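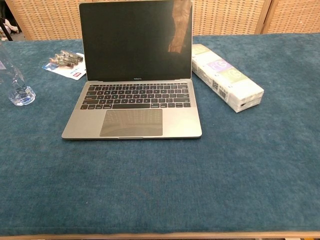

3.2 Tabletop recordings

The egocentric part of the Raltaseck set was recorded in June by two operators, Jhair Ayala and Ville Kokkonen. Each operator wore one camera at chest height and sat or stood at a covered table. Figure 3 shows a view from this camera, with an open laptop, a long white box and a few small packages on a teal cloth.

Figure 3. Chest camera view of the table, laptop screen off.

We collected 166 episodes with 22 object layouts. Clear plastic and glossy surfaces were kept in the layouts, as the depth estimate of the Baran baseline is weak on them. After removing episodes with heavy motion blur, we cut the remaining video into more than 4000 short clips. The operators wrote one instruction for every clip, and 19 clips with unclear instruction were labeled again.

Last updated: June

This site uses cookies. Accept | Settings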